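Do away fans get a share of the gate in cup ties?

Our lot (Andness) drew Skesstead away in the county cup and a bloke in the bar swore we'd get half the gate money. We charge £9 a head at home and keep the lot in the league, so is the cup different? I do the programme and I'd love to know!
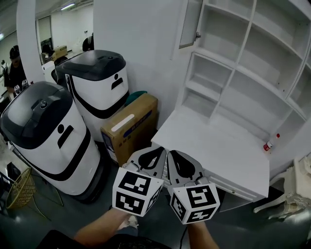
fladthorpe_ender
2 comments

Depends on your cup rules, but in ours it's split down the middle once the ref and the linos are paid. We had 100 through the gate in December and came home with a nice little envelope.
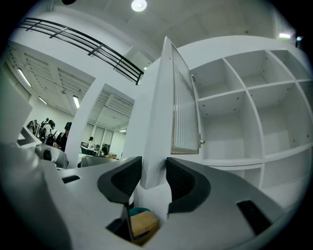 Mondal Road End
2 shares

Never heard of it, we always kept ours. Ask your league secretary.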